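Ticket: Tabletop pick task, gripper rules
Project: Cumatum (simulation)
Opened by: Harriet Tran
Assigned to: Benedetta Caputo
Priority: Medium, formerly High, formerly Low
Status: Closed, with conditions

Summary
Episodes stop on a clearance fault during the final approach to the thin brown item. Arm goes to hold, episode gets marked failed, nothing in the log explains why except the words "rule violation," which could describe most of my week.

Steps to reproduce
Load the Pledeck table layout. Start the pick task with the thin item as target. Wait. The fault arrives when the fingers get close to the wood, and the arm stays put until someone clears it.

Expected: gripper closes on item, lifts, everyone goes to lunch.
What we get: CLEARANCE_MIN, hold, no lunch.

Harriet Tran, Monday, 9:40 a.m.
Ran it again after a clean restart. Same result. I have not touched the rules file. I would like that on record before anyone asks.

Benedetta Caputo, 10:15 a.m.
Did you touch the rules file?

Harriet Tran, 10:17 a.m.
No.

Benedetta Caputo, 11:05 a.m.
OK, found it, and it's older than both of us on this project. Our handling rules came over from the Simard cell, where the arm moves boxes. Rule 4 says the fingertips keep a clearance of 50 mm from any fixed surface during approach. Perfectly sensible for boxes. For something that lies flat on a table, it's a rule that says please pick this up without going near it.

The planner has been politely trying to obey. It gets down to the limit, the target pose is under the limit, and it faults. The rule is doing its job. It's just doing it on the wrong table.

Harriet Tran, 11:20 a.m.
Adding the wrist view for whoever reads this next. Target is the dark brown strip, and there's a plate to the left and a round container to the right, so please nobody "fix" this by switching off all the clearances.

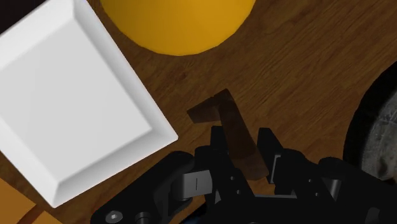 Wrist camera, simulated run. Gripper at the thin brown target, white plate on the left.

Benedetta Caputo, 1:30 p.m.
I was not going to switch off all the clearances. I was going to switch off one, look at it sternly, and switch it back on.

Proposed change, for review:

Rule 4a. Table clearance drops to 2 mm for the final approach, and only when the target is tagged thin. The tag is set in the layout file, by a person, on purpose.
Rule 4b. Clearance to every other object stays as it was. Plates and containers don't care how flat the target is.
Rule 4c. Below the old limit, approach is straight down and slow. No sideways corrections. If the pose is off, go back up and plan again.
Rule 4d. Any exception names its object in the log. "Rule violation" on its own is retired.

Harriet Tran, 1:52 p.m.
Fine with all of it. One question on 4c: do we check the open fingers as well, or just the tips? These fingers bring a lot of linkage with them, and I don't want a run that grabs the strip beautifully and puts a bracket through the crockery.

Benedetta Caputo, 2:10 p.m.
Good catch. The old check used the tips only. Changed to the full gripper model, fingers open. It makes planning slower, and I can live with slower.

Harriet Tran, 4:45 p.m.
Ran 300 episodes overnight's worth in one afternoon, thanks to the Prosville machine being free for once. No clearance faults. There were 2 failed grasps, both ordinary misses, and both properly logged with the object name. I got a bit emotional about the logging.

Benedetta Caputo, 5:05 p.m.
Don't loosen anything for the misses. A miss in simulation costs us one line in a table. Separate ticket if you want to chase them.

Resolution
Rules file updated with 4a through 4d. Full-gripper collision check is now the default for all tabletop layouts. Box layouts keep the original Rule 4, unchanged.

Conditions on closing
– None of this goes to the real arm until the thin tag has been reviewed by someone who didn't write it.
– Copying a rules file from another cell now needs a note saying which rules were read first. Ticking "all" without opening the file is a reason to reopen this ticket.
– The 4a limit is for simulation. The real table gets its own number, measured on the real table.

Harriet Tran, 5:20 p.m.
Closing. For the record, I still haven't touched the rules file.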